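Umham teaches sorting robots the dull part: turning the parcel over

MAY – Robotics firm Umham has released the results of a study into one of the least glamorous problems in warehouse automation, which is what a robot should do with a black parcel when it can't find the label.

The study compared 2 ways of training the same robot policy, called Pralel. One version learned only from recordings of a remote-controlled arm. The other also learned from first-person video of people handling parcels with their own two hands, at whatever tables they had available.

Both versions were then given 1,000 dark, glossy packages and asked to present each one label side up. The arm-only version managed it often enough to be encouraging and failed often enough to be filmed for the staff party. The version that had watched people made 67 fewer drops across the full run, and it was better at regrasping a parcel by its ends so that the label stayed clear of the fingers.

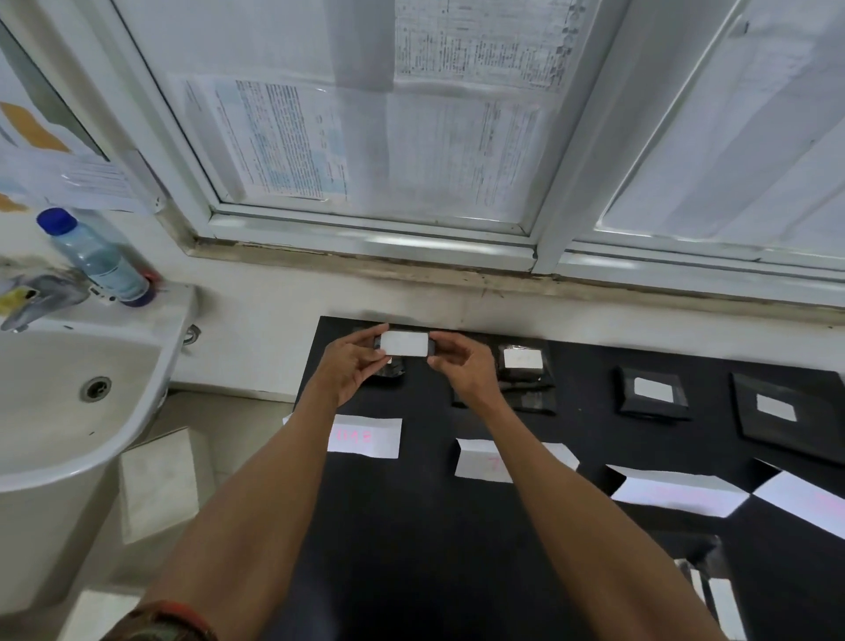 Why use human hands when the robot has grippers?

People shift their grip without thinking about it, and they leave the label uncovered while they do. Pralel learns where the hands go in relation to the label, then works out a grip its own hardware can manage.

"We spent a good while building a very tidy lab with very tidy lighting," said Kimutai Laizer, who led the study. "The robot became excellent at working in our lab. Sadly, none of our customers live there."

Black plastic on a black surface remains the hardest case. Crinkled wrapping throws reflections that a depth camera may read as holes, edges or a second parcel, and the team has seen all 3 in a single attempt. Adding the human video cut down on false edges. It did very little for false holes, and Laizer's group is frank about that in the paper.

The method has other limits. It was tested on small, light packages, and it slows down when parcels overlap. It is also no faster than a person, a fact the people in the study were pleased to hear.

Umham will next try the method at Zaddale, a returns centre where the parcels come in every colour and most have already been opened by somebody in a hurry. Sorting equipment for the trial is being supplied by Mollel.

The paper, the training code and a catalogue of failed grasps are available from Umham on request. The catalogue is the longest of the three.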